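Welcome back, everybody! We're picking up where we left off in August, with how small shops decide what to charge - and I promise there's less algebra than last time.

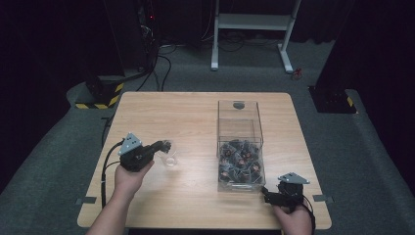
Unit 3: Fixed and variable costs

Think of a little snack counter (ours is called Olano, as in the homework). Rent is 900 dollars a month whether anyone walks in or not, so we call it fixed. Cups, napkins and wrapped candy are variable - they grow with every sale. Please do read the Drummond chapter before you try problem 23, even if you feel sure of yourself!

Wrapped goods keep well, so a shop can buy plenty at once and get a nicer price, though that ties up cash it may want for other things.

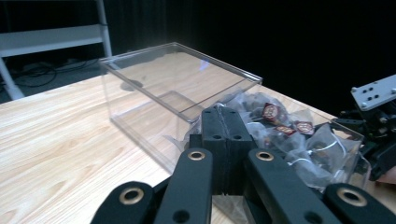 Contribution per sale

Take the price and subtract the variable cost. Write both numbers down with their units, and bring your work to Beatriz Lobo's review hour if you get stuck.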